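Buvetti opens its first repair room, and you're invited to bring something broken

Nov 27, 2023

I've been writing press releases for Buvetti for a good few years now, mostly about paint colours, and I can say without hesitation that this is the one I've most wanted to send. We're opening a repair room! It's at the back of our shop on Ekwueme Street, it's free to use, and it's for anything from the house that has stopped working, come unstuck or started to squeak.

The idea came out of our returns desk. Last February I spent a fortnight there covering for a colleague, and I kept meeting people who didn't want their money back at all. They wanted the drawer to slide again, or the lamp to stop flickering, and they looked a bit sad when I handed over the refund form (I felt a bit sad too). I wrote it all down in an email that was much too long and sent it to Bukola Danladi, who runs our shops, and she rang me before I'd finished my tea.

"We sell people things for their homes, so we ought to be some use when those things go wrong," Bukola says. "I'd like customers to come in with a wobbly chair and go home with the same chair, and know how to fix it themselves next time."

So that's what we've been working on. We ran a trial over the spring and summer with a couple of benches, a borrowed sewing machine and a kettle that was itself repaired twice. People brought in 357 items. Plenty were what you'd expect — toasters, stools, curtain poles, a great many lamps — but we also had an accordion, a doll's pram and a garden gate that arrived on the roof of a very small car. Of the first 200 things through the door, we kept a proper record of what was wrong with each one, and the most common problem by a long way was a loose or missing screw. I find that very cheering.

Household doors turned into a subject of their own. You can't easily carry one in, but people turned up with photos and measurements and a lot of questions about hinges, latches and draughts, and it was plain that we needed someone who knew the answers.
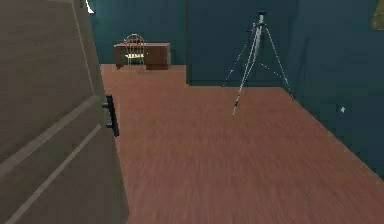 A panelled door, a desk and a chair

That someone is Enikő Csizmadia, who joins us as head of the team. Enikő trained as a joiner and spent 16 years at Rukano, hanging and rehanging doors in old houses where no two frames are the same shape. She's patient, she's very funny, and she has strong views on planing. Her advice is to leave the plane in its box until you've tightened every hinge screw and lived with the result for a week.

"Most doors that stick have dropped a little," Enikő says. "People take wood off the edge in winter, and then by summer they've got a gap they can post a letter through. I'd sooner they came and had a chat with me first."

She'll be giving a short talk on panelled doors in the opening week, covering how to clean along the mouldings, how to fill a dent, and what order to paint the panels in so you don't end up with drips (panels first, then the rails, then the uprights, and keep a damp cloth in your pocket). I sat in on the practice run and went straight home to look at my own bathroom door with fresh shame.

The hand tools have been supplied by Lukico, who've also promised to sharpen the chisels for us every month. We now have over 73 tools on the wall, each with its outline painted behind it so we can see at a glance what's gone wandering. If you'd like to borrow one, you can take it home for three nights and we'll only ask for your name and a phone number.

A few practical things. You don't need to have bought your item from us, and you don't need the receipt. Small electrical items are welcome, but please leave microwaves and anything that runs on gas at home. Children can come along with an adult, and there's a low bench with a box of old locks to take apart. Repairs are free, and you'll only pay for parts if we need to order them — we'll always tell you the price before we do.

The repair room will be open every morning from nine until one, apart from public holidays. Talks are free as well, but there are only a few chairs, so please put your name down at the till.

Journalists who'd like to visit, meet Enikő or bring in a broken item of their own are very welcome. Ask for the press office at the Ekwueme Street shop and you'll get me, and I'll put the kettle on.

Ends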